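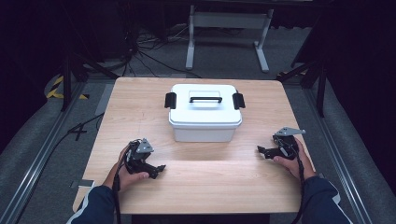 Week three with the Roreo kit, and I have opened and closed the lid of a storage box more times than any adult should. Left latch, right latch, handle up, lid off, lid on. Then again, a bit to the left.

The trial package from Roreo is two hand-held grippers, their recording software and a login to something called Nornadach, where the sessions go to be scored. The list price is 2857 for the pair, cables included, which they say as if the cables were a treat. Mine are always under my elbow. I asked support about a wireless version and got back a link to the page about cables.

Still, I'll be fair, as I am supposed to write this up for the Beltirville office before the end of May. The grip is comfortable for the first 40 minutes. After that my thumbs start to complain. The jaws close where I expect them to, and the two sides feel the same, so I've stopped thinking about which hand is doing what. Latches are the hard part. The trick is to push down with one side while the other does the flipping, and to breathe out. I do it badly in the mornings and fairly well by four.

Nornadach accepted 144 of my runs and threw out the rest with the note "hesitation." I hesitate at breakfast cereal, so this did not come as a shock. It would be nice to know how long a hesitation is. The manual has a chapter on it, four pages, no number.

The service plan lets you send up to 2000 runs a month. I can't picture the person who does that, or their wrists.

Reply from Stojanovska, the reseller, around lunch: they can extend the trial if we commit to the full plan, or not extend it if we don't. I read it twice looking for the offer.

My leaning tonight is to buy the grippers and skip the plan - we can score our own fumbling for free. Need to ask whether the software even runs without the login. Tomorrow the handle: lift, carry, put down. Bring the thin gloves and something for the thumbs.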